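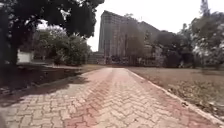 Paved walking route with a reddish center band

Vokdale Parks Office: Common Questions About Path Permits

Who needs a permit?
Walking, running and cycling on park paths require no permit. Any organized event with more than 50 participants must have one, including charity walks and school races.

How do I apply?
Complete the event form and return it to the Parks Office with a route map. The application fee is $160 and is not refundable. Forms may also be collected at the Herko Street counter. 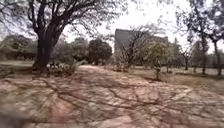 How long does a decision take?
Most applications are decided within 15 working days. Applications for November events often take longer, and organizers are advised to apply early.

May vehicles be used on the paths?
Only vehicles listed on the permit may enter. Drivers must keep to walking speed and give way to pedestrians at all times.

Are dogs allowed?
Yes, on a leash. Owners are required to clean up after their animals.

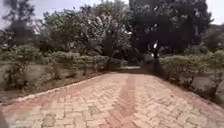

May we mark the route?
Chalk and freestanding signs are permitted. Paint, nails and adhesive tape are prohibited on paving and on trees. All signs must be removed by the end of the day.

Whom should I contact about a refused application?
Appeals should be addressed in writing to Macarena Arroyo, Permits Officer, quoting the application number. General inquiries may be made by telephone at extension 2845.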